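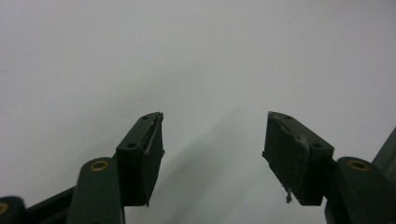
Plain surface in pale grey-white, smooth and without pattern.

Havora adds plain pale grey-white to its Ruditz range of surface panels

Clallville, Oct 13, 2018. Havora is extending its Ruditz range of interior surface panels with a plain pale grey-white. The colour will be available for worktops, table tops and wall linings, and can be ordered through the existing dealer network from December.

The Ruditz range has until now consisted of patterned and grained finishes. Trade customers fitting out workrooms, classrooms and utility areas have asked repeatedly for a single-tone panel that can be used on the wall and on the bench in the same room. The new colour is supplied in one shade for both uses. Panels from separate production batches are compared under daylight and under artificial light before release, and batch numbers are printed on the back of each panel and on the delivery note.

"On a patterned panel a small shift in shade between two batches will usually pass unnoticed. On a plain one it shows at the joint," said Hilde Visser, product manager for surfaces at Havora. "Most of the development time went into batch matching. The colour itself was settled fairly early."

Pale plain surfaces change in appearance with the light falling on them. A panel may look slightly darker at one side of a room and cooler at the other. Havora advises customers to view a sample in the room where it will be fitted, both flat and upright, before placing an order.

Sizes and fitting

Panels are 600 mm wide and are supplied in two thicknesses: 8 mm for wall linings and 40 mm for worktops and table tops. Edges are square as standard. A matching edge strip is available separately and should be ordered with the panels so that both come from the same batch.

Wall linings are bonded to a flat, dry and dust-free background. Worktops are fixed from below. Cut-outs for sinks and sockets may be made on site with ordinary fine-toothed blades, working from the back of the panel. The protective film should stay in place until all cutting is finished and must be removed from the whole installation on the same day.

For routine cleaning, a damp cloth and a mild washing-up liquid are sufficient. Scouring powders and abrasive pads must not be used, as they leave polished patches which are visible at low angles of light. Full instructions are contained in the revised Ruditz fitting guide.

Availability

Samples can be requested now from Havora and from its distribution partner Dierckx. Dierckx will hold stock of both thicknesses at its Clallville depot. Orders of 60 panels or more are delivered direct from the works and are taken from a single batch.

The existing Ruditz finishes remain in production. Dimensions, fixings and accessories are unchanged, and old and new panels can be combined in one installation.

Technical enquiries: Crisóforo Aguirre, Havora
Press enquiries and samples: Marijke Aerts, Havora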